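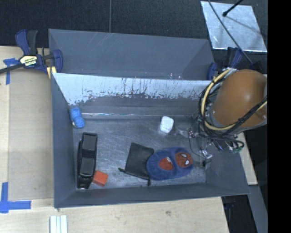
# Small Goods Sorter (part-time, 2 openings)

**Employer:** Stukura
**Location:** Grunton warehouse, ground floor, small goods room
**Reports to:** Philomena Ametepe, small goods supervisor
**Start:** February

Stukura buys unclaimed and returned household goods by the pallet and resells them. The large items go straight to the sales floor. Everything that fits in one hand comes to the small goods room, where it is looked at, cleaned if it needs it, grouped with similar items, and bagged or boxed for sale. We are hiring two people to do that work.

## What comes through

Most of it is mixed. A single bin may hold a phone case, a drawstring pouch, a Spider-Man plush, a couple of little cubes in different colors and some rubbery piece that takes a minute to place. The next bin may be all kitchen gadgets, or mostly toys. We also see a lot of keychains, hair clips, pet toys, desk items, travel cases, game pieces and craft supplies.

We do not sort clothing, glassware or anything with a power cord. Those are handled in other rooms. If you find one in a bin, it goes on the transfer cart by the door.

## The work

You will have your own table. Bins are brought to you and taken away when you are done, so there is very little walking. For each bin you will:

- Take items out and look them over on all sides.
- Open every case, wallet, pouch and purse, and check that it is empty. Check the pockets and the lining too.
- Pull anything broken, sticky, leaking or missing a part that matters.
- Wipe down hard items. Soft toys that need washing go in the wash tote.
- Put each item in the right category tray.
- Write a short tag for anything sold singly.
- Clear out the bin and return it to the rack.

Our categories are kept on a printed sheet at each table. There are a lot of them, and new sorters use the sheet for the first few weeks. Some things fit in two places. A toy cube could go with building blocks or with baby toys, depending on what it is made of and whether it has company. A black pouch might belong to a pair of headphones, a camera or a set of game dice, and if the matching item is in the same bin we want them kept together. You are expected to ask when you don't know. Philomena would prefer ten questions to a tray she has to go back through.

Items that can't be identified go on the question shelf. The whole room looks at the shelf at the end of the shift, and most things get named. What is left goes into mixed grab bags, which sell well.

## Soft toys

Plush is a separate step and takes more care than the rest. Each one is squeezed along the seams to feel for hard objects, then checked for loose eyes, open stitching and stains. Character toys are set aside from plain ones and tagged with the character's name. Keep a plush away from dark fabric pouches and unwrapped rubber goods once it has been cleaned, as both can leave marks on it. We sell character plush through the Lightfoot store, and they send back anything with a smell or a stain, so please don't pass one along and hope.

## Personal items

Sooner or later you will open something and find cash, a card, a photo or a key. Stop, raise your hand, and have a second person come to the table. Both of you sign the log and the item goes into a sealed envelope. Nothing is kept, thrown out or posted online. This rule applies to coins as well. It is the only one we let people go for the first time it is broken.

## Hours and pay

The shift is 7:30 a.m. to 12:30 p.m., five shifts a week. There is a paid break of 20 minutes at 10 a.m. We do not run evening shifts in this room and do not ask sorters to cover the loading dock.

Pay is $600 per week before tax for the regular schedule. Training is paid at the same rate. After 110 shifts you move to the senior rate, which Philomena will go over at the interview. There is no piece rate and no quota. We do look at how much gets finished, but over a month, and a slow bin is often just a bin with a lot of pouches in it.

Staff may buy from the Grunton floor at a discount. You may not buy anything you sorted yourself until it has been out on the floor for a full week.

## What we are looking for

You need to be able to:

- Sit or stand at a table for the length of the shift. Stools are provided and you can switch whenever you want.
- Handle small items for several hours with breaks.
- See small cracks, stains and print, with glasses if you wear them.
- Tell colors apart well enough to match parts, or be willing to check with the person next to you.
- Read and write short tags in English.
- Lift a loaded small goods bin a short distance. If this is a problem, tell us and we will arrange for someone else to do it.

You do not need warehouse experience. People who have done well here came from thrift stores, school libraries, daycare centers, mail rooms and home. It helps to know toys, and it helps to know phone accessories, since the models change so often. Knowing both would be unusual.

This may not be the right job for you if dust bothers you or if you are allergic to latex or rubber. We provide nitrile gloves and paper masks, but some dust and some rubber items come with every pallet. The room is warm in summer and quiet most of the year. A radio is allowed at low volume. Headphones are fine in one ear.

## Training

The first shift is spent beside another sorter. You will watch a few bins get done and then start on one together. By the end of the first week most people are working alone, with someone checking their trays at break.

We keep a set of practice trays made up of items that have been sorted wrong in the past. Wayne Horrocks, who ran the room before Philomena, put them together and still adds to them. You will go through the practice trays twice, once in your first week and once a month later. They are for learning and your results don't affect your pay.

## How to apply

Pick up a form at the Grunton front counter, or write to us with the following:

1. Your name and a phone number where we can leave a message.
2. The date you could start.
3. Any jobs or volunteer work where you handled, repaired, shelved or packed things.
4. Any mornings you already know you can't work.

A resume is welcome but not required. Please put job number 1157 on the form or letter so it reaches the right desk. Other Stukura openings have their own numbers, and a form without one may sit at the counter for a while.

Interviews are held in the small goods room and take less than an hour. Part of that time is spent sorting one bin with Philomena. You can't fail it by putting things in the wrong place. She wants to see whether you open the cases and what you do with an item you don't recognize. Wear closed-toe shoes and leave rings and long bracelets at home, because they catch on drawstrings.

We will call everyone who interviews, whether or not we make an offer. If you applied last year for the packing job at Flornen, you are welcome to apply again here. The two sites hire separately and we do not have your earlier form.

Applications are open until both positions are filled.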